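Darcy Maihi's table-and-basket page, 07/10/2022

My mother kept everything in baskets. Bread, mending, seed packets, the good scissors, a hen once when the weather was terrible, and I suppose that's where I got it, because when I look around my own house there is hardly a flat surface without something woven on it. People write in to the Lallow letter asking how I keep them from going gray and whiskery, so I've put together what I know about baskets, with a good deal about tabletops as well, those being where baskets live.

## Dust first, water second

Take everything out. I know that sounds too plain to print, but I've cleaned around a pile of onions more times than I'd like to admit, and you only end up with crumbs pushed deeper into the weave. Turn the basket over, give the bottom a few good pats over the sink or the back step, and go along the strands with a dry paintbrush, the cheap inch-wide kind with soft bristles. An old shaving brush is even nicer if you have one going spare. Follow the direction of the braid and do the inside before the outside.

Then, and only if it needs it, go over the wicker with a cloth wrung out in lukewarm water with one drop of dish soap. Wring it, then wring it again! You want damp and no more than that. Stand the basket on its side somewhere airy until it is dry all the way through, which in my kitchen means overnight and in November can mean two nights. Never on the radiator. I cracked the handle clean off a lovely egg basket that way and I still think about it.

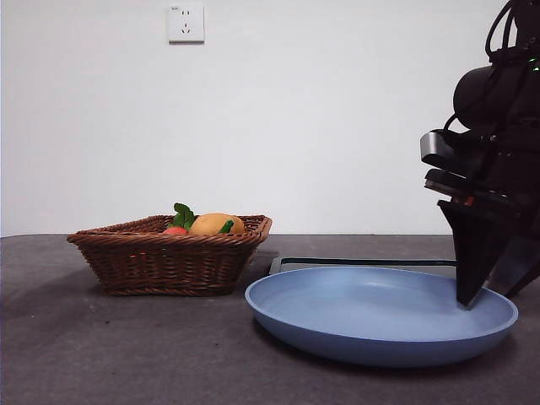

The rim is the part that gives out, in my experience, and it's the part most of us forget. We pick baskets up by it, we drag them along by it, and toast crumbs and fluff work their way down into the wrapping. If yours has a thick rolled rim like the brown one with the toy fruit and the green leaves poking up, run the corner of your damp cloth right along underneath the roll, where it meets the sides, and you'll be surprised at what comes out. While you're there, feel for loose ends. A loose end can be tucked back under its neighbor with a blunt darning needle and a tiny dab of white glue (toothpick, not the bottle), and a clothespin will hold it till morning. Don't trim it first. Once it's cut short there's nothing left to tuck.

## Pretend fruit and veg

Play food gets every bit as grubby as the house it lives in, and I'd say grubbier if there are toddlers. Hard plastic pieces can go into a bowl of warm soapy water for a few minutes and then be rubbed over with a soft toothbrush, paying attention to the place where a stalk or leaf joins on. Painted wood and anything with foam or paper in it should only be wiped. Cloth leaves I do by hand, pressing them in a towel and then pulling them gently back to shape with my fingers, and they come up as perky as you please.

Dry all of it completely before it goes home to the basket. A wide, shallow dish is just the thing for this, with a folded dish towel in the bottom, and you can tip the whole lot back when you're done. I bought mine at Surico, in the aisle where they put things with a chip on the underside, and it has served as a drying tray, a pie carrier and a bath for the parakeet.

## Under the basket

Woven bottoms scratch. Not every time, and not if you lift, but sooner or later somebody in a hurry gives the thing a shove and there's a mark. Cut a piece of felt a little smaller than the base and tack it on with a few stitches through the weave. Glue will hold for a while, but stitches let you take the felt off and wash it.

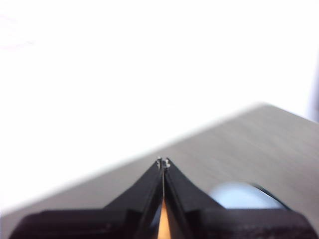 *The Lallow Household Letter, No. 282, page 80*

## Gray and charcoal tops

I held out against a dark table for years and then gave in, and I'm fond of it now, though it shows flour like nothing else on earth. For a matte top I keep two cloths, one damp and one dry, and I follow the first with the second straight away, in long strokes running the same way as the table. Circles leave smears that you only notice at suppertime when the light comes in low. Skip the spray polish altogether. It leaves shiny patches on a dull finish, and getting them off again took me most of a morning and an amount of patience I don't generally have.

Pale scuffs are often just something rubbed off onto the surface, so try a clean pencil eraser before you try anything stronger. Go lightly, brush the crumbs away, and have a look from the side. If the mark is still there, a barely damp cloth with a pinch of baking soda may shift it, but test a corner first, please, down at the end where the fruit usually sits.

And do move the basket about from week to week. Mine stood so long in one place that the table had a basket-shaped memory of it, and I had to buy a runner.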